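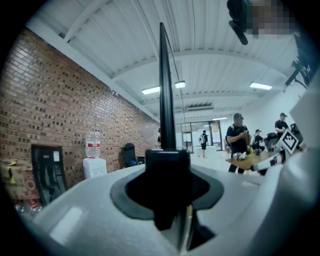 *White steel beams under the corrugated ceiling.*

Shazia Hashmi got to Stolldale at ten past six in the morning and found the gate to the ferry office still chained. She sat on her suitcase and ate the second half of a cheese roll. A man came up the road with a dog, looked at her suitcase, and told her the boat didn't run before eight in June.

"The website says six thirty," she said.

"That's the Borcombe side."

She had come to sell her aunt's house. Nusrat Rajput had lived on the island for 30 years and had died there in the spring, leaving a will that was one page long and a letter that was eleven. The will gave the house to Shazia. The letter was about the well, the roof, the neighbor's right to cut hay in the lower field, and a sum of 2,045 that was owed to a man named Kjell Haugland for a wall.

Shazia had read the letter twice on the train. It didn't say whether the wall had been built.

The boat came at eight twenty. There were four other passengers, and they all knew one another. She stood at the rail and watched the town get smaller, then went inside where it was warmer and a woman was selling coffee out of a thermos.

"You're Nusrat's niece," the woman said. "I'm Estíbaliz Marín. I have your key."

"I thought the lawyer had the key."

"He has a key. It doesn't open anything."

## The Wall

The house was smaller than Shazia remembered. She had been there once, at nine years old, and had spent most of the week in bed with an ear infection. The kitchen smelled of cumin and damp. Her aunt's boots were by the back door with newspaper stuffed in them.

She walked the field before she unpacked. Along the north side there was a stone wall, waist high and well made, and it stopped halfway. Past that there was a heap of stone with grass growing up through it.

Kjell Haugland came by at noon. He was older than she had expected, and he took his cap off to talk.

"She paid for the first half," he said. "Then my back went."

"The letter says she owes you 2,045."

"That was for the whole thing. I never finished, so she doesn't owe it."

"She wrote that she did."

He looked at the heap of stone for a while. "We argued about it," he said. "She put an envelope through my door with 1,390 in it and I put it back through hers. That went on all winter."

Shazia found the envelope that evening in the bread bin. It had been folded so many times that the corners had gone soft. Her aunt had written his name on it, and under that, in different ink, he had written hers.

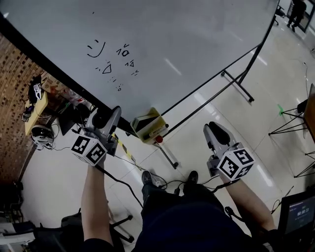
## The Buyer

Kamran Bugti came over on the afternoon boat to look at the house. He had driven 52 miles to the ferry and mentioned it twice. He liked the kitchen and didn't like the roof. He asked whether the wall could come down, so that he could get a trailer into the field.

"It's only half a wall," he said.

"Yes," Shazia said.

He made an offer, and it was a fair one. She said she would call him. After he had gone she put on her aunt's boots, which were a size too big, and went out to the heap. She picked up a stone and set it at the end of the wall. It rocked. She turned it over and it rocked the other way.

Kjell was watching from the lane.

"Flat side down," he said. "And not that one. The long one, by your foot."

She moved the long one. He came in through the gap and sat on an upturned bucket, and for the rest of the afternoon he pointed and she lifted. By seven they had done a yard — a bad yard, he said, but it would stand.

She washed her hands in the kitchen and took the envelope out of the bread bin. On the way back from his door she could hear the evening boat sounding its horn, and she didn't hurry for it.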